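Have you ever shouted in a bathroom and heard your own voice come bouncing back at you? I used to do it all the time when I was six, and my poor grandmother would knock on the door to ask if I had fallen in the tub. I hadn't, of course. I was only saying hello to my echo.

## What is sound, anyway?

Put your fingers on the front of your throat and hum. Go on, hum something nice and low! Do you feel that buzzing? Your voice starts out as a wobble. The wobble pushes on the air next to it, and that air pushes on the air next to *it*, and so on and so on, until the push reaches somebody's ear. We call that moving wobble a sound wave.

A wave doesn't stop just because it has reached an ear. It keeps going until it runs into something, and what happens next depends a great deal on what that something is.

## Hard things and soft things

Think about throwing a rubber ball. If you throw it at a brick wall, it comes flying back. If you throw it at a big heap of blankets, it goes *flump* and drops to the floor. Sound is a bit like that. Hard, smooth things send most of it back, and soft, fluffy things soak a lot of it up.
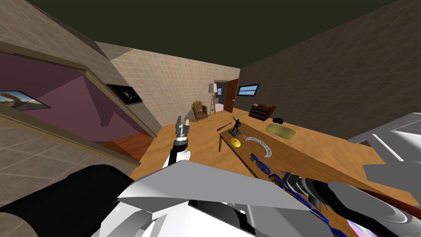 When we moved to Rosser, our new house had no rugs and no curtains, and every footstep went clack, clack, clack. My sister and I sang in there until our mother begged us to stop. Then the rugs went down, the couch came in, and the singing was never quite as grand again – we were very sorry about it, though I don't think Mother was.

## Echo, or just echoey?

Grown-ups mix these two up, so you can feel clever for knowing the difference. A real echo is when you shout "Hello!" and then, after a little wait, you hear a separate "Hello!" come back. You need a big space for that, like the cliffs at Soltwood, where you can stand on the path and have a whole chat with yourself.

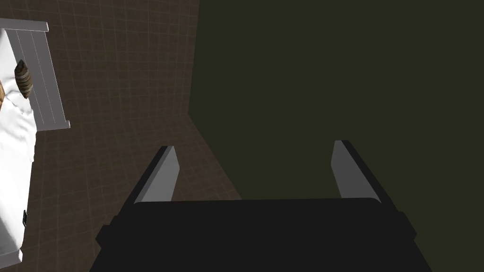
Indoors, the walls are usually so close that the sound gets back to you before you have finished hearing the first one. It bounces from one wall to another and all the bounces run together into one long, ringing sound. The proper name for this is reverberation (say it slowly: ree-ver-ber-AY-shun). Tiled walls and a wooden floor, like the ones in the first picture on this page, are both hard, so they are good at keeping the bounces going.

## Try it yourself

You will need a friend and two rooms, one with lots of soft things in it and one without.

1. Stand in the middle of the first room and clap once, loudly.
2. Listen until you can't hear the clap anymore.
3. Do the same in the other room.
4. Swap places and let your friend clap while you listen with your eyes shut.

Which room kept the clap longer? Try a closet full of coats, too, if you are allowed – it is wonderfully quiet in there.

*Chantelle Pretorius, January 3, 2020*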